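Prendari Long Finger Kit: two months at the sink

Rating: 4 out of 5
Paid: $67 plus shipping
Used on: a secondhand Kwak arm in our shared workshop in Brarkurstead

I went back and forth on this kit for most of the winter. The fingers that came with our arm are fine for picking blocks up off a desk, but our build is a dishes helper (put a thing in the rack, take a thing out of the rack, don't break it) and short stubby fingers are miserable around a sink. You get the hand down over the rim, the housing bumps something, and you're backing out and trying again from another angle. So when Mesfin Admasu, who shares the project with me and has much better self-control about buying parts, said "just get the long ones," I ordered them before he could change his mind.

The kit is the fingers, the cuffs that hold them on, a bag of screws, a spare set of cuffs, and a folded sheet of instructions. You supply the screwdriver, the threadlocker and the patience.

Getting them on

I'd set aside an evening in January and it took most of the evening, though I was also eating noodles. The cuff goes around the upper part of the finger like a thick sleeve, and the whole fit depends on that sleeve being seated all the way down before you tighten anything. I did the first one wrong! It looked straight, it felt straight, and then as soon as I closed the hand the tips crossed each other like somebody's bad teeth. Loosen, push, tighten again. Second finger took five minutes once I knew what the sheet was trying to tell me.

The sheet is my first real complaint. The drawings are tiny and all from the same side, and the only mention of the plugs under the housing is a line saying to "observe clearance." Clearance from what, in which position? They sit in a little row right by where the finger starts, and you need to keep your screwdriver and your knuckles away from them the whole time you're working. I'd have paid a dollar extra for one decent drawing of that corner.

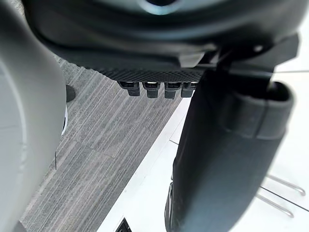 I also wish the cuff screws were longer. They do hold, I haven't had one back out since I put a drop of threadlocker on, but there's a moment with each one where you're not sure it has caught and you're pressing down with one hand and holding the finger with the other and wishing for a third. Do it with the arm powered off and parked low so you can kneel next to it. I tried it first with the arm up at shoulder height and I dropped two screws and spent a while patting the carpet.

Once they're on, they're on. The finger itself is a nice thing: matte black, broad, tapering a little, shaped sort of like a paddle. I like that it's matte. Our last set was shiny and the wrist camera got confused by every reflection, and in a kitchen full of steel there's plenty of reflection to go around already.

What changed at the rack

Our test setup is the kitchen island in the workshop, which has a double sink with a wire rack that lies across the left basin. Steel rods, steel basin, tall chrome faucet right in the middle. If you wanted to design a place to make a robot feel bad about itself, you'd come up with that. Everybody in the building walks past it, too, so when the arm does something dumb there's always a witness in an office chair.

With the short fingers we had to come in nearly flat, and the faucet was in the way of half our approaches. With the long ones the hand can stay up higher and just point down, and that one change let us throw out a whole page of waypoints I never liked. Mesfin rewrote the approach in a morning. I mostly made coffee and said encouraging things, and then took some of the credit.

The reach is the reason to buy this. The second reason is that the tips are slim enough to get down near the rods without mashing the hand into them. We've been doing soft stuff for the most part, things that don't mind being squeezed a bit, and picking those up off the rods went from a coin toss to something I'd let run while I looked at my phone (I was still sitting next to the stop button, don't write in).

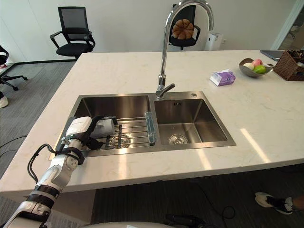 Where it struggles

Okay, longer fingers bend more. You knew that and I knew that, and I still managed to be surprised. Grab something near the tips and squeeze hard and you can see them bow a little, and the grip reading you get back isn't the same as it was with the short ones. We had to redo all our force settings from scratch. If your project has a bunch of tuned grips that you're proud of, plan on losing them.

Smooth clear plastic is still our enemy. I don't blame the fingers for the camera not seeing it well, but I do blame them a bit for the slipping. The surface has some grip to it, though it's a hard kind of grip, and against a slick curved wall it just wants to skate. Mesfin put a strip of thin rubber on the inside of each finger for an afternoon and it was much better, and then the rubber started peeling at the corner and we took it off. If Prendari sold a proper pad for these I'd buy it tonight.

The other thing is that you have to tell your software the hand got longer. Sounds obvious! It's one number! I changed it in one place and there were two places, and the first time we sent the arm down toward the rack it went down with a lot more confidence than I was comfortable with. I hit stop. Nothing got hurt except some pride. Please go and look for the second place before you power up.

The Fostov comparison, since people ask

Before this we had a set of Fostov fingers on loan from another group in the building. The Fostov ones are stiffer and they feel more expensive in your hand, and if I were doing anything with weight to it, pots or full containers, I'd go that way. But they're shorter, and at the rack shorter was the whole problem. They also use a clamp that takes up more room near the wrist, and I scraped it on the faucet more often than I'd like to put in writing. The owner of those fingers is a very forgiving person.

For the sink I'd choose the Prendari every time. For a desk or a shelf I'm less sure, and for a heavy lift I'd say no.

Living with it

We've passed 200 full runs on this set, a run being down to the rack, close, up, over and back. The fingers look fine. One cuff has a pale rub mark on the seam where a cable used to touch it, and that was our fault for letting the cable hang loose on that side. Give your cables more slack than you think at the elbow and then tie them so they loop along the outside of the arm, well clear of the hand. Ours looks like a mess but it's a mess that moves the way we want.

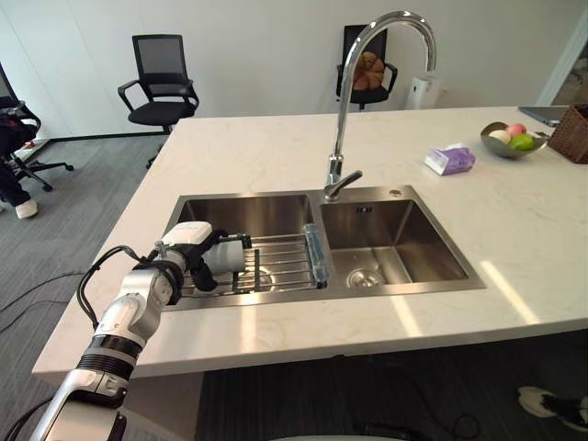
Cleaning is easy, I wipe them down with a damp cloth and move on. I wouldn't dunk them and I wouldn't run them under the faucet with the hand attached, whatever the box says about "splash friendly." There are electronics right up above and I didn't save up for this arm to find out what friendly means.

I emailed Prendari support about the instruction sheet and about the missing torque numbers. They wrote back in 3 days, polite, gave me a number for the screws and said a new sheet was coming. I haven't seen the new sheet. The number they gave me was lower than what I'd been using, so I may have been the reason the first cuff creaked.

A few small things for anybody ordering:

Check your wrist version before you pay. The older Kwak wrist needs an adapter that isn't in the box.
Keep the spare cuffs somewhere you'll remember. Mine were in a coffee can for a week.
Recalibrate the wrist camera after you fit the fingers, as they take up a lot more of its view than the short ones did.
Don't judge the grip on day one. Ours felt slick at first and got better once they'd been wiped down properly.

Would I buy it again? Yep. I'd take a star off for the sheet and the slipping, and I'd probably give half of it back for the price. Mesfin says four and a half, but he wasn't the one on the carpet looking for screws, so it stays at four. We're trying forks next month.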